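Clanero Community Forums
Members' Services > Equipment Reuse and Disposal

Topic: Revised conditions for surplus desktop computers
14 replies

Dixit_Admin
Posted 6/4/25
Members are advised that the conditions governing surplus desktop computers have been revised. Storage drives must be removed prior to lodgement, and a signed transfer form must accompany each unit. The previous conditions, in force since 1993, are withdrawn.

H. Kombo
Could the office clarify whether the form applies to incomplete units? Our branch holds 11 towers without memory or processors.

Dixit_Admin
It does. Incomplete units are to be marked "parts only" in section two of the form.

lpaisan
I wish to register an objection. Removal of drives by members places the labour on small branches, several of which have no suitably experienced person. The former practice of certified erasure at the Komine depot was satisfactory.

V. Insaurralde
I do not share that view. The depot received 583 units last year and the erasure backlog extended to August. Removal at the branch is quicker and leaves no doubt as to who is responsible for the data.

lpaisan
Responsibility is precisely my concern — a branch that misplaces a drive will have no recourse. I would ask that the depot option be retained for those who request it.

N. Guzmán
For members preparing parts-only units, the following order has been used at our branch:

1. Disconnect the power lead and record the asset number.

2. Lay the tower on its side, take off the side panel and check whether a processor remains in the socket.

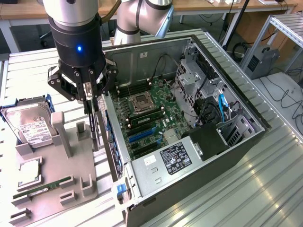 3. Remove all drives, label each with the asset number and enclose the list with the form.

H. Kombo
Thank you. Are the side panels to be refitted before collection?

N. Guzmán
Yes, with at least two screws.

Dixit_Admin
The objection concerning the depot has been noted and will be referred to the August meeting. The revised conditions apply in the meantime.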